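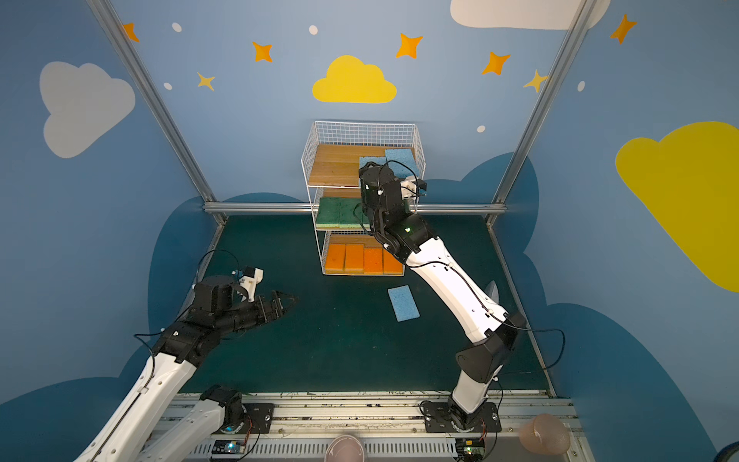 Urho Vuorinen wrote in to say that our last newsletter shortchanged the smoked beers, and that anyone who thinks they all taste like bacon hasn't tried the one from Sodadum. Well, I've tried it now, and Urho, I owe you a pint!

Sodadum is a small brewery on the north side of Virnville, and their Cevitz is a smoked lager at a very easygoing 4.2% abv. The smoke comes up first in the aroma, a bit like a campfire the morning after, and then there's this lovely soft bread crust thing going on underneath. I expected it to get heavy by the second glass. It didn't, and I had the third with a plate of rye bread and pickled onions (do try the onions).

The brewer smokes the malt over alder, a little at a time, and each batch fills just 66 kegs. Most of those go straight to bars in town, but Antunes on the corner by the old station got 455 bottles in July and still had a shelf of them when I stopped by. They also have the winter version, which is darker, stronger and has over 100 days in the tank behind it. I bought two and drank one much too cold, so give yours twenty minutes out of the fridge before you open it.

I'm putting together a smoked beer tasting for the fall, six beers or so, mild ones first. If you have a favorite that should be on the table, reply to this email and tell me where to find it. Urho has already sent four.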